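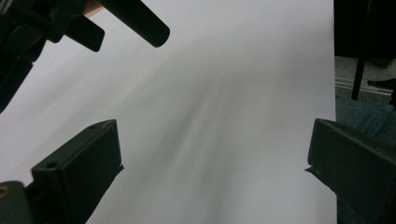

A White Top for a Shared Table
Course project report, Silvana Marinho

We use cookies to remember your preferences. Accept all | Manage settings

1. The problem

The tables in the Prirnham workshop are pale wood, and pleasant to look at until you put something small and pale on one and have to find it again. My project was to give one table a plain white top that could be lifted off at the end of the day. I had a budget of $40 and spent $30, most of it before I had measured anything.

2. Laying it out

I wanted the white to cover most of the table and leave a strip of wood showing along the far edge. My first plan covered the lot. It looked very smart on paper and left me no bare edge to get my fingers under.

For the trial I chose the Macedo rail, a long, clear acrylic piece with faint ridges, laid along the left side. Choosing a transparent object to test visibility was either rigorous or stupid, and my notes from July support both readings. The right side was kept clear for parts, tools and, in theory, nothing else.

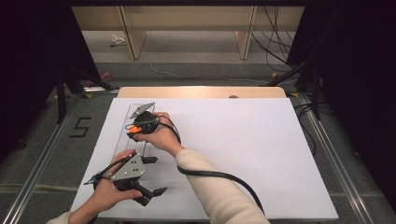

3. What I learned

White shows everything, shadows included. Anyone leaning over the table puts a soft gray smear across their own work, and I spent 18 minutes of the first session trying to wipe one off.

The ridges on the rail are easiest to find by running a finger along it. I had hoped for a more visual result.

4. Next steps

Try a matte light gray top, move the lamp, and return the 2 clamps I borrowed from the Skudora bench.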